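Questions about our keepsake boxes come in faster than I can answer them one by one, especially in February when everybody is shopping for gifts, so I've gathered the usual ones here. If yours isn't on the page, write to the shop and ask for Yuzuki Hosoda. That's me, and I do read everything, even if it takes me until after supper!

## About the boxes

**What can I keep in one?**

Letters, photos, ticket stubs, baby bracelets, a bit of jewelry, a child's collection of very important pebbles. We had a customer in Susdale who kept recipe cards in hers for years and then passed the whole thing to her grandson, cards and all. I wouldn't use it for food, or for anything heavy enough to strain the hinges.

**Do you have one with a painting on the lid?**

We do, and it's the one people ask for most. The lid is printed in swirling blues and yellow, in the style of a starry night painting, and the sides are dark so the lid gets all the attention. A small black padlock hangs on the front. 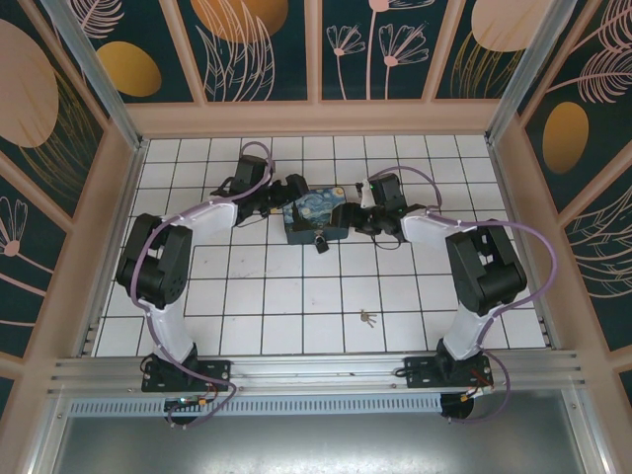

Each box leaves the shop in tissue and then a snug carton, with the keys taped to a card on top. Please look for that card before you throw the tissue away (I've mailed a lot of replacement keys to people who found the originals in the recycling a day later).

**How secure is the padlock?**

It will keep out a curious little brother and it will remind a roommate to mind their own business. It won't stop anyone who is determined, and I'd hate for you to trust it with a passport or your rent money. For those, please buy a proper safe.

**Can I swap the lock for my own?**

Yes, as long as the shackle is thin enough to slip through the hasp without forcing it. Our customers at the Herrero guesthouse put small combination locks on theirs so guests can't walk off with the keys, and they've been very happy with that.

**I've lost both keys. Now what?**

First, check coat pockets. Then write to us with your order number and we'll send a new padlock with 2 keys. A hardware store can snip the old one off for you in no time, but do ask them to hold the lock away from the box so the cutters don't scrape the front.

## Care and everyday use

**How do I clean the lid?**

A soft, dry cloth is enough almost every time. For a sticky fingerprint, dampen one corner of the cloth, wipe gently and dry it right away. Skip the glass cleaner, the scrubbing sponge and anything with bleach in it.

**Where should I keep it?**

On a shelf or dresser out of strong sun. Printed colors fade, blues included, and a south-facing windowsill is the quickest way to get there. Bathrooms are too damp for paper keepsakes, so I'd avoid those as well.

**What's the best way to pick it up?**

With both hands, one at each end. Lifting by the padlock pulls on the front hardware, and tipping the box sends everything inside sliding into one corner. If you have to carry it at an angle, say down a narrow stairway, fill the empty space with a scarf first.
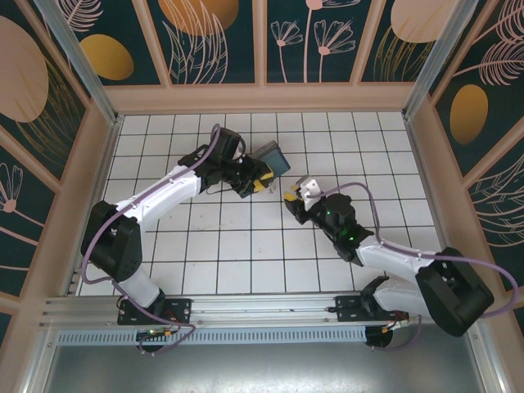
## Orders, shipping and returns

**How soon will my box go out?**

Allow 4 working days for us to pack it. Orders for the Dulley area can be picked up at the shop counter, and we'll email you when yours is ready.

**Can I send one back?**

Of course. You have 7 days from delivery to let us know, and we only ask that both keys come home with it.

**Do you sell to stores?**

We do! Sarolum, our wholesale side, handles those orders and can send you a price list.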